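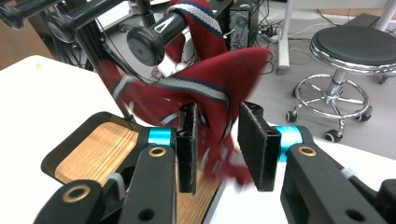
Cludoson 핸드 그리퍼 두 달 사용기: 빨래 걷는 일을 기계에 맡길 수 있을까

집안일 중에서 제일 먼저 기계에 넘기고 싶은 일을 꼽으라면 나는 빨래다. 세탁과 건조는 이미 넘어갔다. 남은 것은 꺼내고, 널고, 걷고, 개는 일이다. 시간으로 따지면 길지 않은데 매번 사람 손이 필요하다.

Cludoson 그리퍼는 사람이 손에 들고 쓰는 집게형 도구다. 사람이 이걸로 작업을 하면 그 움직임이 기록되고, 기록을 학습에 써서 같은 손가락을 단 로봇 팔이 따라 하게 만든다. 팔은 따로 사야 한다. 나는 Jellby의 탁상용 팔에 붙여서 썼다. 이 글은 그리퍼 자체에 대한 평가가 절반, 그걸로 해 본 빨래 작업에 대한 평가가 절반이다.

손가락과 그립감

손가락은 검은색 판 두 개다. 뒤쪽에 하늘색에 가까운 밝은 청록색 링이 하나씩 있고, 그 뒤로 굵은 검은색 팔이 이어진다. 물건을 집는 쪽 면의 재질이 중요한데, 니트나 수건처럼 표면이 거친 천은 잘 물린다. 반대로 안감용 폴리에스터나 얇은 셔츠는 조금만 비스듬히 물어도 빠진다. 얇은 옷을 주로 다룰 생각이라면 별매 고무 패드를 같이 주문하는 편이 낫다.

방아쇠는 무겁지 않다. 반쯤 닫은 상태를 유지하기가 처음에는 어렵고 며칠 지나면 익숙해진다. 오래 들고 있으면 손목 바깥쪽이 아프다. 나는 한 번에 30분을 넘기지 않으려고 했지만 자주 넘겼다. 케이블이 소매에 걸리는 일도 몇 번 있어서 반팔을 입고 작업했다.

시험한 작업

봉에 걸린 옷을 집어서 내리고 탁자에 올려놓는 데까지를 한 번으로 쳤다. 개는 동작은 넣지 않았다. 주로 쓴 옷은 빨간 골지 니트다. 흰색, 밝은 회색, 남색 줄이 들어가 있어서 옷이 꼬였을 때 어느 쪽으로 꼬였는지 알아보기 쉽다. 봉은 검은색 원통형이고 끝에 둥근 마개가 달려 있다.

사람이 그리퍼를 들고 녹화한 시범은 300회다. 그중 초반 것은 내 동작이 들쭉날쭉해서 상당수를 버리고 200회만 학습에 썼다. 그다음 로봇 팔에 맡겨서 104번을 시켜 봤다.

사람이 들고 할 때

손으로 하면 생각할 일이 없는 동작인데 손가락이 두 개로 줄면 순서를 정해야 한다. 봉에 걸친 옷은 양쪽으로 늘어져 있고, 어느 쪽을 잡느냐에 따라 결과가 다르다. 짧게 늘어진 쪽을 잡고 당기면 긴 쪽이 봉을 넘어오면서 마찰이 커진다. 긴 쪽을 잡고 봉 끝을 향해 비스듬히 빼는 것이 제일 안정적이었다.

걸리는 곳은 봉 끝이다. 마개 테두리에 니트 밑단이 걸리면 그대로 당겨서는 안 되고 살짝 들었다가 빼야 한다. 사람은 손목에 오는 느낌으로 바로 안다. 그리퍼를 들고 있어도 그 느낌은 어느 정도 전해진다. 문제는 이 느낌이 기록에 남지 않는다는 점이다. Cludoson에는 힘 센서가 없고, 남는 것은 영상과 손가락 벌어진 정도와 위치뿐이다.

로봇 팔에 맡겼을 때

옷을 찾아서 다가가는 것까지는 기대보다 잘했다. 실패는 대부분 그 뒤에 나왔다. 가장 흔한 실패는 천을 너무 얕게 무는 경우다. 겉으로는 잡은 것처럼 보이는데 당기면 한 겹만 딸려 나오다가 빠진다. 두 번째는 앞에서 말한 걸림이다. 팔은 걸린 줄 모르고 같은 속도로 당긴다. 니트는 늘어난다. 시험용으로 쓴 옷은 밑단 모양이 변해서 이제 밖에 입고 나가기 어렵다.

속도도 짚어 둔다. 사람이 맨손으로 하면 금방 끝날 일에 팔은 한참이 걸린다. 다가가서 멈추고, 조금 고치고, 다시 멈춘다. 밤에 돌려 놓고 아침에 확인하는 식이라면 느려도 상관없겠지만, 걸린 옷을 계속 당기는 기계를 혼자 두고 잘 수는 없다. 나는 매번 옆에 앉아 있었다.

조명이 바뀌면 성적이 떨어졌다. 오후에 녹화한 시범으로 학습시키고 저녁에 시키면 손가락이 천 앞에서 머뭇거리는 일이 잦았다. 시간대를 섞어서 다시 녹화하니 나아졌다. 설명서에는 이 내용이 없다.

다른 방식과 비교

같은 고민을 하는 사람이라면 Pritchard의 접이 기계도 봤을 것이다. 옷을 한 장씩 물려 주면 안에서 접어서 내보내는 제품이다. 접는 결과만 보면 그쪽이 훨씬 깔끔하고 고장도 적다. 대신 물려 주는 일은 사람이 해야 하고, 두꺼운 니트와 아이 옷은 받지 않는다. 지금 당장 수건과 티셔츠가 많은 집이라면 Pritchard가 현실적인 선택이다.

건조대를 바꾸는 방법도 있다. Coltetti 건조대는 봉 끝이 막히지 않고 매끈하게 빠지는 구조라 걸림이 덜하다. 빌려서 잠깐 써 봤는데 로봇 팔의 실패가 눈에 띄게 줄었다. 기계를 똑똑하게 만드는 것보다 봉을 바꾸는 쪽이 쌌다. 다만 집에 있는 모든 가구를 기계에 맞춰 바꿀 수는 없고, 의자 등받이에 걸쳐 둔 옷은 여전히 숙제로 남는다.

아쉬운 점

설치 안내가 부실하다. 손가락 영점을 맞추는 순서가 설명서와 프로그램 화면에서 서로 다르게 나와 있다. 화면 쪽이 맞다.

예비 손가락이 들어 있지 않다. 안쪽 면은 소모품에 가까워서 니트 보풀이 끼고, 보풀을 떼지 않으면 무는 힘이 약해진다. 나는 칫솔로 털었다.

녹화 프로그램은 중간에 실패한 시범을 바로 지울 수 없고 끝까지 저장한 다음 목록에서 찾아 지워야 한다. 시범이 쌓이면 꽤 번거롭다.

살 만한가

로봇 학습을 직접 해 보려는 사람에게는 권할 만하다. 튼튼하고, 두 달 동안 나사 하나 풀리지 않았고, 부품을 열어서 손보기 쉽다. 빨래에서 벗어나고 싶어서 찾는 사람에게는 권하지 않는다. 내 경우 빨래에 쓰는 시간이 오히려 늘었다.

집안일 전체로 넓혀 봐도 답은 비슷하다. 딱딱하고 모양이 일정한 물건을 정해진 자리로 옮기는 일은 지금 장비로도 시켜 볼 만하다. 컵 옮기기는 같은 그리퍼로 하루 만에 됐다. 천은 잡을 때마다 모양이 바뀌고, 잡힌 정도를 눈으로만 봐서는 알기 어렵다. 힘 센서가 들어간 손가락이 나오면 같은 니트로 다시 해 볼 생각이다. 제조사에 출시 계획을 문의했고 아직 답은 받지 못했다.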